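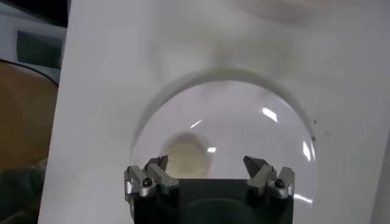 Kitchen robot firm says chores are "nearly solved." Its numbers say otherwise

By Matvii Boiko

Garkutine, the company behind the Condia robot arm, says its machine is close to ready for clearing tables and putting dishes away. A test report it put out in November makes that hard to believe.

The arm made 2707 tries at small kitchen jobs, most of them picking up a single item and setting it down somewhere else. It finished 606 without help. The company calls this "strong early progress." Most restaurants would call it a reason to hire someone.

Clear items remain a sore spot. A see-through dome on a white surface gives a camera little more than a faint outline and a few bright reflections to go on, and the two metal fingers have to close in the right place. In a set of 100 tries with clear bowls and covers, the report lists "frequent misses" and gives no score.

Johanna Reisinger runs the kitchen at Suseck, a lunch counter that was offered a trial unit. She turned it down.

"They showed me one bowl on a clean table," she said. "I have a sink full of them, and they're greasy."

Garkutine says a new version will be tested on 500 household items, stacked dishes included. It would not give a price or say when the arm might go on sale. Fuchs, which sells a rival arm, declined to share any test results of its own.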